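Clear Case and Divider Box Check – Stockroom Walkthrough, October
Packing and small parts area, back shelves and bench

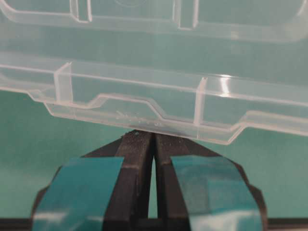 Eugénie Bouvier
Stockroom Safety and Inspection Lead, Raltport

Hi all! October round is done, and this one is all about the clear plastic cases. I know, I know, they don't have blades or motors and it's hard to get excited about them. But we handle them all day long, and a cracked one can open up a fingertip before you've noticed anything is wrong. So I went through the lot on Monday with my flashlight and my cotton gloves, and my comments are under each item the way I usually do it.

Total cases checked: 54
Passed: 50
Pulled: 4

1. Outer rim, no chips or rough spots
PASS with comments
I run a gloved finger all the way around, and if the cotton snags, I look closer. The corners on these are rounded so they're pretty friendly to begin with. Two of the pulled cases failed right here. One had a chip about as wide as a grain of rice on the raised lip inside the rim, and I'd never have seen it without the glove catching.

2. Walls and stepped bottom edge, no cracks
PASS with comments
Okay, this is the one that takes practice! The wall on the divided style doesn't go straight across, it dips down to a deeper part in the middle and then steps back up. Look at the places where it changes level. On clear plastic you're always going to see bright double lines there, the inside surface and the outside surface, and new people tend to call those cracks. They're fine. What I'm looking for is a line that wanders, or one that stops in the middle of a flat area. If you can't decide, tilt the case. A molded edge stays put and a crack tends to flash and disappear.
The third pulled case had a crack running up from the step, maybe as long as my thumbnail. It had been sitting under a stack.

3. Dividers straight and solid
PASS with comments
Press each upright lightly from both sides. Lightly, please – we are checking them, we aren't testing them to destruction. No wobble, no white stress marks at the foot. The fourth pulled case had a whitish patch where the divider meets the wall and it clicked when I pressed it, so out it went.

4. Clean enough to inspect
NEEDS WORK
Grumble time. A lot of these had tape residue on them and I had to wipe before I could check anything. Warm water, a drop of dish soap, soft cloth. Please stop using the Skultov spray on clear plastic! It's great on the bench tops and I'm happy we have it, but the label on our bottle says not for clear plastics and I found it sitting right next to the cases again.

5. Can you see it on the bench?
NEEDS WORK
Clear cases are hard to spot on a colored surface, they just soak up whatever is behind them. On the green it all goes a sort of pale aqua and the edges are the only thing your eye gets to work with. I've put my own elbow into one. My suggestion is a strip of bright tape on the short end of every empty case that's going to be left out, and I'll leave a roll in the top drawer. Don't cover the rim or the steps with it or I can't do items 1 and 2.

6. Glare
PASS with comments
The overhead light gives you a hard white streak on the curved parts and it can hide a scratch completely. Turn the case a little and check that same spot again. Takes two seconds.

7. Stacking
FAIL
Four high, max. That's been the rule since I started and it's on the shelf sign. I found a stack of seven on the lower shelf, and guess where the cracked one was. I took it down and spread them out. If we're short on shelf space then come tell me and I'll bring it up with Lambrakis, who fit the shelving and owe us a visit anyway.

8. Picking up and carrying
PASS
Two hands, palms underneath, and don't grab it by a divider. Everybody I watched was doing this properly, so thank you! Full cases go on the cart.

9. Labels and log
PASS with comments
Shelf tags all readable. One case was logged twice, under 878 and again under 3,363. I kept 878 and crossed the other one out, so if you're hunting for 3,363 you can stop.

10. Damaged case bin
PASS
Lid on, bag inside, not overfull. The pulled ones are in there now with red tape across them. Please don't rescue them for screws or pens at home, I mean it, the edges are sharp.

To do before next time
– Move the spray to the cleaning cupboard (me, done by the time you read this)
– Bright tape on empties left out on the bench (everyone)
– Four replacements on order from Skamer, same size, same divider layout
– New stacking sign in bigger letters, because the old one is faded
– More cotton gloves, size medium, we're down to one pair and it's mine

If you find a bad one between rounds, tape it, bin it and write the number on the sheet by the door. You don't have to wait for me. And if you'd like to come along on the next check, I start at 7:30 before the bench gets busy, and I do bring coffee.

Eugénie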